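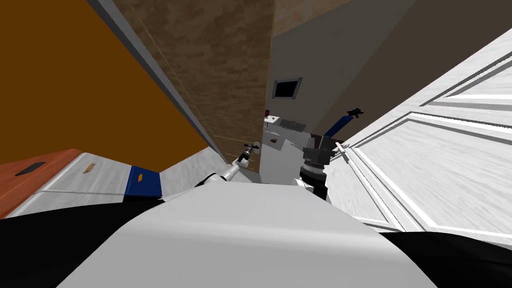 4. Planning the purchase

4.1 What we had to decide, and when

Money had to be committed before the end of the grant year, so the order of work was set by the finance calendar and less by us. Quotes in by August, final list signed off December 2019. In between, everything we knew about the machine came from simulation plus two supplier visits, one of which was mostly lunch.

Items under discussion: the base with two arms (Tako), grippers (a pair, plus spares), cameras at the wrist, a workstation, service contract. Also building changes, which we forgot in the first draft of the budget and which Buckley, our housing partner, raised within a day of recieving it. Doors, mainly. Figure 1 is the tight one. Two arms, a passage, a panelled door standing open with its lever handle close by the black wrist of the right arm. On a floor plan there is nothing to see. Plan has the door as a thin arc and the robot as a circle.

So the first budget question was a dull one. Do we pay for the narrower base, or pay Buckley to rehang doors? The narrower base added 3000 euros to the Terkham quote, per unit, one unit. Rehanging was cheaper per door but there are 21 doors in the block on this pattern, and the tenants would have to be written to. Narrower base it was. Obsa Shiferaw argued for a third way, sliding doors on the test flat only, and we kept that as a fallback line with no money against it.

One caution. The simulator treats the door as rigid and well behaved. Real door closers, draught strips, a coat on the hook, none of that is in. We put a margin on the width for it and the margin is a guess.

4.2 Grippers

Longest argument of the project. Parallel two-finger grippers are cheap and everybody on the team can repair one. The multi-finger hand from Tiven does more, costs more, and lead time on a broken finger was quoted in weeks. Lies Koster ran the arm tasks with the parallel type only, on the view from the wrist, since that is the view the operator would be paying for as well.

Results in Table 3, not repeated here. What matters for buying is where runs were lost. Reaching was fine. Lining up was the trouble: once a long item stands between the fingers it also stands in front of whatever is behind it, and the operator looses the far edge. A dark item is worst, because it gives no shading to judge depth by. Figure 2 has one, all black, standing up between the fingers with a pale grey block further back.

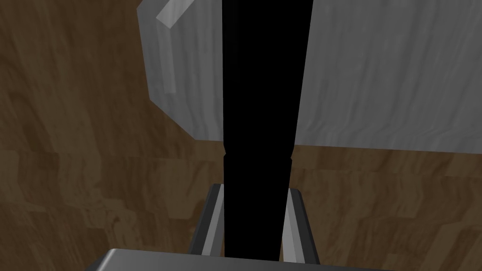 We tried to cost this two ways. Either a second camera per wrist, or a single camera on a mast looking down at both grippers. Second wrist camera: 1115 euros each with cabling, and the cabling is the part that wears. Mast camera: dearer, but one of it, and it does not go round with the wrist. Melquiades Valdovinos wanted both. The budget did not.

Decision was mast camera now, with the wrist harness ordered in the version that has the spare connector so a second one can go on later. Small extra. Should have been in the first quote and was not, our fault, we asked for "standard harness" without reading what standard meant.

Spare fingers and pads. Pads are a consumable, whatever the brochure says. We budgeted 16 sets for the first year. Basis: wear on the old bench arm, scaled up for two hands. If the flat has rough tiling and a lot of worktop contact that number is low. Pylyp Hrynyshyn thinks it is low anyway.

4.3 Camera orientation and operator time

A cost that does not appear on any quote. With the camera fixed to the gripper the whole room turns when the wrist turns. Operators get used to it, some faster than others, but training hours are paid hours and we had put none in. Mairéad Dolan went back over the session logs and marked every pause where the operator stopped to work out which way was down. The pauses bunch up where the wrist is rolled and the item is small and lying flat.

Figure 3 is a fair case. Fingers open, nothing held, tiled wall running off at a slant, and a thin light-grey item at an angle beyond the right finger, partly hidden by it. Level this picture up and it is an easy pick. As it stands the operator has to think.

Options: software levelling of the view (free, adds delay), a horizon line drawn over the picture (free, ugly, worked well enough), or more training. We took the horizon line and put two days of paid training per operator into the running costs. Levelling we would look at again if the delay came down.

Figure 3. Wrist view with the room tilted, simulated. Gripper open; thin item beyond the right finger. 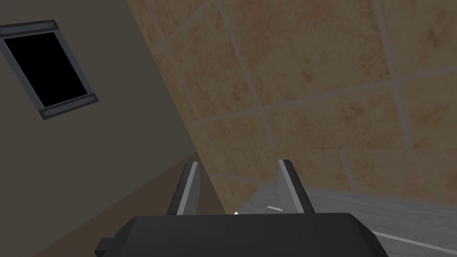 4.4 What went into the final list

Narrow base, Tako, from Terkham. Parallel grippers, two fitted and one spare. Mast camera. Harness with spare connector. Pads as in 4.2. Workstation reused from the earlier project, new graphics card only. Service contract for one year, not three; the three-year price assumed a call-out rate we could not check.

Left out: the Tiven hand, the second wrist cameras, all door work.

Order of cuts if the exchange rate moved against us was agreed beforehand and written down. Spare gripper first, then the graphics card, then the service contract down to parts only. Mast camera not to be touched. Having the order fixed in advance saved a meeting when the delivery charge came in over the quote; the spare gripper went, and is now in the request for next year along with the horizon line being done properly by someone who knows graphics.

Limits of all this. One simulated flat, one robot model, five operators who all knew each other. Prices are ours, from our quotes, and will date. The split between what simulation could settle (width, reach, view) and what it could not (wear, breakage, call-outs) is probably the more useful thing to carry over, and we come back to it in Section 6.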